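The long way round with Raimo Kuusisto

Raimo Kuusisto has walked the Wonau ridge path 43 times, and when I ask which of those walks was the best he answers before I've finished the question. "The one where I saw nothing at all! Thick fog from the car park to the hut. I could hear sheep and I could hear my own boots, and I was grinning like a fool the whole way."

We're talking over a pot of very strong coffee in his kitchen in Valach, where he has lived since he gave up teaching geography. The walls are covered in maps, some of them so worn along the folds that you can see the wallpaper through them. He took up night walking in his fifties, quite by accident, after he missed the last bus down from the ridge one February and had to come home on foot.

"I was cross for the first hour," he says. "Then my eyes got used to it, and I noticed I could see the path without the torch. It was paler than the grass. After that I wasn't cross any more, I was just very, very interested."

That first walk home was 19 kilometres, and he got in at two in the morning. By the next month he was going out on purpose. These days he leads a small group (they call themselves Pop, after the noise a flask makes when you open it in the cold) and they set out at dusk whatever the sky is doing.

I ask him what people get wrong when they start, and he puts his cup down so he can use both hands to answer.

"The torch! They have it on all the time, they point it in each other's faces, and then they tell me it's too dark to see. Of course it is. You need half an hour without it. So I make them stand at the gate and chat, and we don't go anywhere until they've stopped fidgeting."

He is nearly as firm about clothes. He likes wool next to the skin and something soft on top, and he can't bear jackets that rustle. "You go out there to listen. If your sleeves are shouting at you, you may as well have stayed in with the radio. A plain hooded top does me nicely on a dry night, and I put the waterproof in the bag."
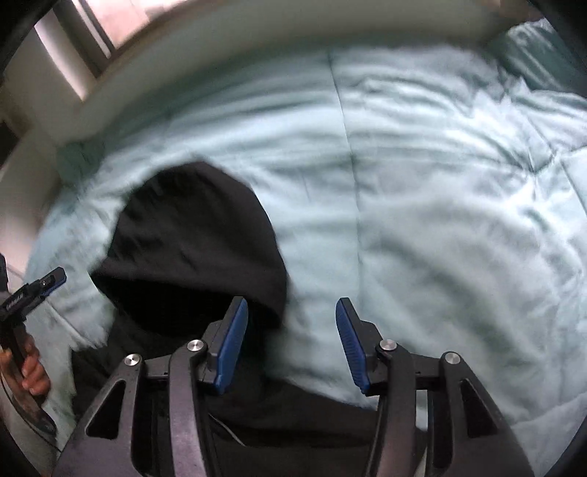 Black, with a good big hood: laid out on the bed.

The listening is what he really wants to talk about. Owls come first, naturally, and he does me a tawny owl across the table that makes his dog leave the room. He has learnt to tell a badger from a hedgehog by the amount of fuss it makes in dry leaves ("the hedgehog is much louder, it's ridiculous, you'd think a cow was coming") and he can hear where the stream goes under the road at Favance long before he gets to the bridge.

The hill above Favance is only 399 metres high and he talks about it as if it were the Matterhorn. In the daytime, he admits, there isn't much to it. There's a mast, a bench and a view of the quarry. At night the quarry disappears and you get the lights of the villages strung along the valley, and on a clear evening enough stars to make new people go quiet in the middle of a sentence.

"I love that moment," he says. "I always try to be standing near somebody when it happens. I've seen it hundreds of times and I still look at them instead of the sky."

Does he ever get frightened? He thinks about this one for a while.

"By a deer, once, badly. It barked right behind me and I sat down in a ditch. But the dark itself, no. I was scared of it as a boy, and I think I'd simply never stayed in it long enough to find out what it was like."

He's keen for more people to try it, and his advice is to start small: a lane you already know, a friend, a torch that stays in the pocket unless a car comes. Tell someone where you're going. Take more to eat than you think you'll want. His own choice is rye bread with cheese and a slice of apple pushed in the middle, and he makes me one there and then to prove the point.

It's getting dark outside by the time I've finished it. Raimo has already got his boots out and is asking what size I take.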